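Kitchen Cell Walkaround, Sadlow test kitchen
Checklist with comments

Filled in by: Marietjie Mofokeng
Date: July 4, 2020
Shift: Saturday, early
Copy to: Jalen Calloway

Jalen, you asked me to write more than "OK" in the comments column this time, so you've only got yourself to blame for the length. I did the whole thing before first run and then went back over section 4 after lunch.

1. Floor and access

1.1 Floor tape visible and unbroken: OK
Still bright. The corner by the sink is starting to curl where we all cut across it with the trolley (me included, sorry).

1.2 Walkway clear: NOT OK, fixed
Two Deltel crates parked right in the walkway again. I moved them. Whoever takes the Friday delivery, please, the rack is four steps away!

1.3 Emergency stops reachable from both sides: OK
Pressed both, both latched, both reset. The one on the door side is stiffer than I'd like and I had to use the heel of my hand. Can Tsolakis have a look when they come in for the service?

2. Arm and gripper

2.1 Fasteners on finger brackets, witness marks lined up: OK
All lined up. I used the little flashlight, it makes a huge difference.

2.2 Cables free of rubbing and kinks: OK with comment
No wear that I can find, but I'd love it if the loops were tied in a bit closer. When I was on the line I caught my sleeve on things half that size.

2.3 Slow speed set before anyone steps over the tape: OK
Checked on the pendant. It was left on slow from last night, so thank you to the late shift.

2.4 Finger pads clean: NOT OK, fixed
Greasy. Wiped with the food-safe stuff, not the blue spray. The blue spray makes them slippery and then we get missed turns on the knobs all morning.

3. Run log

3.1 Log filled in since last check: PARTLY
The counter says 3,218 cycles and the paper says 61 fewer. I'm pretty sure that's the evening they ran without a clipboard. I don't mind which number we use, I just want it to be the same one on both.

3.2 Stops recorded with a reason: PARTLY
"Stopped" isn't a reason, guys. Even "didn't like the noise" is better. I mean it, the noise ones are how we found the loose bracket back in May.

4. Appliances and counter

4.1 Oven controls respond by hand: OK
Turned both knobs myself with the arm parked. You do need to do this one by hand. If the robot can't turn it and you can't either, we want to know before the Udex people start changing their program.

4.2 Oven setting matches the run sheet: OK
Sheet says 180.

4.3 Mitts on the hook: NOT OK
One mitt. ONE. I know the arm does most of the reaching now, but somebody still takes the tray out when a run gets stopped, and that somebody has two hands. Please order a pair, size large, and a spare.

4.4 Cords kept back from the edge and out of the arm's path: OK with comment

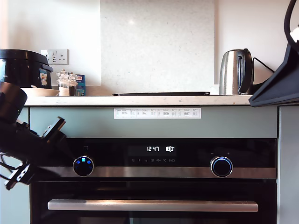 I'd still like a clip on the wall for the kettle cord so it isn't up to whoever made the last coffee. Same goes for glass. If a jar doesn't belong to the run, I want it on the shelf before we start, and I'd like that added to the printed sheet as its own line.

4.5 Door seal and handle: OK
Handle solid, seal clean.

5. People

5.1 Everyone on shift signed off on lockout: PARTLY
The two new starters have watched it done but haven't done it. I'll take them through on Monday, 60 minutes each, and I'd rather not be asked to squeeze it into a break.

5.2 Anything else?
Yes! You asked how people are finding it, so I'll put it here where it gets filed. My wrists are better. I used to do the knob and door testing by hand, 356 turns on a bad day, and I don't miss one of them. What I do miss is talking while we worked. Now it's one of us with the tablet and everybody else off doing something, and a shift can get pretty quiet. Could we go back to two people per cell, at least on long runs? It's safer anyway, with one watching the arm and one doing the log, and I bet section 3 would look a whole lot nicer.

Also the stool is too low for the tablet stand. Small thing, but my neck disagrees.

Open items: mitts (4.3), door-side stop (1.3), cord clip (4.4), log mismatch (3.1), lockout for new starters (5.1)

Cell released for use: YES, with the spare mitts borrowed from the bakery side until ours come

M. Mofokeng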